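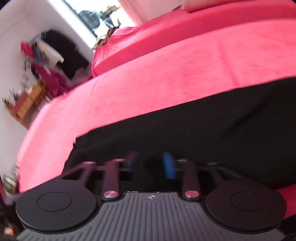 Fig. 1. The bed, the basic unit for linen planning.

Hotel Operations I
Handout 6: Linen Stock and Par Levels
Revised 09/09/2022

Read this before the class on laundry contracts. The worksheet at the end is due at the start of that class.

1. What counts as linen

In this course, linen means washable cloth items that go to the laundry and come back into use. Bed linen covers sheets, pillowcases, duvet covers and mattress pads. Bath linen covers towels, washcloths and bath mats. Blankets, pillows and curtains are soft goods and have their own inventory sheet, even when the same laundry cleans them.

Uniforms are not linen. Some hotels put them in the same budget line, which makes the figures hard to compare from year to year.

2. Par

One par is the amount of linen needed to make up every bed in the hotel one time. Par is worked out for each item separately. A hotel can be well stocked in sheets and short of pillowcases.

A hotel that washes its own linen usually plans on three par:

One par in the rooms
One par in the laundry
One par on the shelf

A hotel that sends linen out needs more, depending on how often the truck comes. Add one par if the linen is gone overnight. If there is no weekend pickup, work out the longest gap between pickups and plan for that gap.

3. Worked example

The Ollari in Brumham has 300 beds, all the same size, and washes on site. Each bed is made with two flat sheets and four pillowcases. No fitted sheets are used.

Sheets
One par: 300 x 2 = 600
Three par: 600 x 3 = 1800
Reserve: 200
Total stock: 2000

Pillowcases
One par: 300 x 4 = 1200
Three par: 1200 x 3 = 3600
Reserve: 400
Total stock: 4000

The reserve stays in its wrapping in a locked store. It is not a fourth par and should not be used to cover a late wash. When reserve stock is opened, write down the date and the quantity, and order replacements the same day.

Note that full par is based on beds and not on expected occupancy. Students often multiply by the occupancy rate here. Occupancy affects how much linen is washed on a given day. It does not change what you must own to fill the house.

4. Loss and wear

Stock goes down in four main ways: wear, stains that will not come out, theft, and misuse. Misuse includes sheets used as drop cloths and pillowcases used as cleaning rags. Discarded linen can be cut up for rags, but it must be counted out of stock first and dyed or marked so that it does not go back to the rooms.

The Ollari takes 20 sheets out of stock in a normal month. Over a year that is 240 sheets, or 12 percent of the total. Use these figures for question 2.

Keep the discard log near the folding table. If it is kept in the office it will be filled in from memory.

5. Counting

A full count is done with all linen movement stopped. Count the rooms, carts, closets, chutes, soiled bins, washers, dryers, folding area and store. Two people count each area, one calling and one writing. Linen at an outside laundry is taken from the last signed delivery slip.

At the Ollari the full count is held in April, before the busy season. Smaller counts of sheets and pillowcases are held in between.

6. Suppliers

Two price lists are posted on the course page. Jidberg sells by the case and gives a lower unit price. Bitar sells any quantity and delivers sooner. Compare them on cost per use, which is the purchase price plus all wash costs, divided by the number of washes the item lasts. A cheap sheet that wears out early can cost more per use than a better one. Freight is listed separately on the Jidberg sheet. Remember to add it in.

Worksheet

1. The Ollari starts using an outside laundry that keeps linen overnight. Find the new total for sheets, with the same reserve.

2. At the present rate of loss, how many months will the sheet reserve last if nothing is ordered?

3. Find one par for pillowcases if the hotel changes to three per bed.

Show your working. Bring a calculator to class.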